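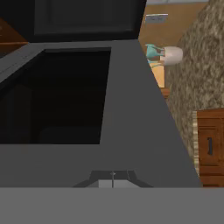
Simulated wrist view in a Murkel kitchen, with the appliance door open.

Frequently asked questions

What does the Murkel study test?
Whether a policy trained only in simulation can judge the state of a hinged door from a wrist view, with no joint reading from the appliance. The policy receives one rendered view per step and outputs a gripper motion and a door-state estimate.

How much data was used?
The training set holds 2,000 simulated episodes in 229 kitchen layouts. A further 50 layouts were held back for testing and share no floor plan with the training set.

What is the main result?
The policy called Riker completed the door task in 89 per cent of test episodes. An episode counts as complete when the simulator reports the door past the target angle and the gripper clear of it.

Why are the cavities so dark?
Murkel adds no lamp inside an appliance. In the view at the top of this page the inner walls and floor are barely visible. We kept this setting because the door-state estimate should not depend on a lit interior.

Is the gripper masked out of the input?
No. The grey housing stays along the bottom of the view, with the bracket and pin at its centre. We trained one version with the region masked — it was slower to converge, and we dropped it.

Are wall and cabinet textures randomised?
Yes, per episode. Stone, wood grain and plain colours are drawn independently for each surface, so neighbouring materials may not match. Appliance colours are drawn from a narrower range.

Has it been run on hardware?
Not yet. All figures on this page are from simulation and should not be read as an estimate of performance in a real kitchen.

Can I use my own layouts?
Yes, if they are in the Robles scene format. Hinges need a named axis and a closed position. Layouts exported from Murkow load without changes, but sliding doors are ignored.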